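Randomizing a Simulated Kitchen Without Ruining Your Week

This is the fourth page in the Skultado notes, and it assumes you have a policy that trains, a simulator that runs, and a success rate you're a little too proud of. Ours was lovely. Then we changed the countertop from white to dark and it dropped to something we no longer put on slides.

The fix is domain randomization, a method everyone says they use and few people describe past the phrase itself. What follows is how we do it in Cele, our toaster-and-appliance suite, with the Drullex scene builder. Other tools will have other menus and the same problems.

Before you start

You need a fixed set of evaluation scenes that training never touches. Make these first. If you make them last, you will make them easy. We keep 43, chosen in August and locked since then, which has been annoying in exactly the way it should be.

You also need a baseline run with no randomization at all. Keep the weights. You'll want them when somebody asks whether any of this helped.

Step 1. Split looks from mechanics

Open the scene config and put every parameter into one of two groups. Looks: panel texture, counter texture, light level, label style, camera jitter. Mechanics: lever travel, spring stiffness, knob friction, where the front panel sits relative to the robot base.

Don't randomize both groups on the first day. We did, got a policy that failed at everything, and had no idea which half to blame. Start with looks.

Step 2. Pick textures like a person with poor taste

The builder will happily draw from the whole texture library. Let it. Your instinct will be to remove the combinations no appliance maker would ever sell, and your instinct is wrong here. A policy that only knows tasteful kitchens has learned taste, and you wanted it to learn levers.

Set the panel and the counter to draw independently. Then check that they do. In our first version they shared a random seed, so pale panels always came with dark stone and the network found this out well before we did.

Step 3. Randomize the starting state

Most people forget this one. If every episode starts with every slider at the top, the policy can succeed by shoving at one spot without looking. Give each lever its own starting position, including all the way down. Do the same with the knob angle.

Then write the success check against the target lever only. Ours passed for a while if any lever on the panel was down, so a good share of our episodes were winning at frame one. The reward curve was beautiful.

Step 4. Look at what the wrist camera sees

Before you launch anything, dump a batch of wrist views and go through them by eye. It's dull, and it catches more than any unit test we've written. You want the target handle in view at the start of the approach, enough contrast to tell it from the panel, and a clear line between the finger pads.

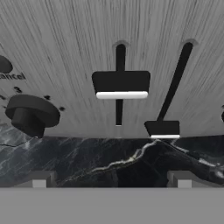

Why not crop out the gripper, asked one reader of the last page, when those pixels never change? We tried it. The cropped policy lost 9 points on the evaluation set and developed a habit of stopping short of the handle. Our guess is that it uses the pads as a ruler. Leave them in – they cost you nothing but memory.

Step 5. Widen slowly

Train with looks only until the evaluation score levels off. Then bring in mechanics one at a time, starting with panel position, then lever travel, then friction. After each addition, train for 6 hours and rerun the locked scenes. If the score falls and stays down, halve the range and try again before you touch the network. It is nearly always the range.

What we got

On the Cele lever task, the baseline solved 5 of the 43 locked scenes. With looks randomized and the starting-state fix it solved almost all of them. Mechanics brought no further gain in simulation and a good deal on the real arm at the Trirkico lab, where the levers are stiffer than anybody's config file believes.

Known trouble

Printed labels sometimes land on top of a control when the label style changes. Reject those scenes at build time.

Very glossy counters slow the renderer badly. Cap the reflection depth.

If training stalls right after you turn on friction, check your units. We'll say no more about that, except that the correct setting is now in the default config, with a comment in capital letters.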